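How to Read a Seaside Guesthouse Listing Before You Pay

Every guesthouse is "steps from the beach." I've stopped believing it, and I suggest you do the same until you've run a few checks.

Step 1. Test the location claim
Put the street address into a map, not the guesthouse name. One place in Pruria told me it was 200 yards from the water. It was, if you could walk through a parking garage.

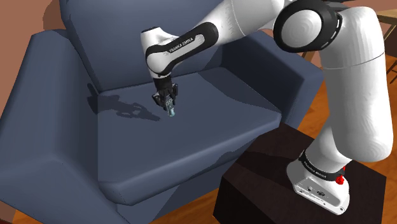
Step 2. Ask what "sleeps 4" means
Often it's one double bed and a pull-out. Write and ask for the number of real beds. If the answer is "plenty of room for families," you have your answer. A lounge listed as a feature deserves a question too: is it for guests, and when is it open?
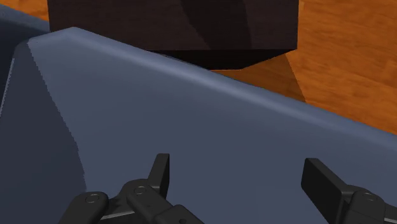
Blue-gray, smooth finish, no pattern.

Step 3. Read the oldest reviews as well as the newest
Booking sites like Foketti put the cheerful ones first. Sort by date and look for the same complaint coming up in more than one season. My friend Yiran Dai skips anything with 6 glowing reviews posted in the same week of June. I'd skip it at 2.
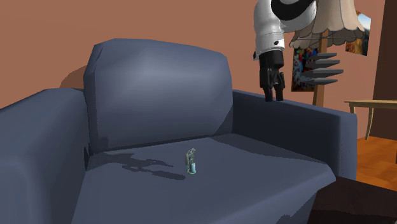 Step 4. Get the cancellation terms in writing
"Flexible" has no fixed meaning. Ask for the last date you can cancel and how much comes back. Save the reply. If they'll only tell you by phone, book somewhere else.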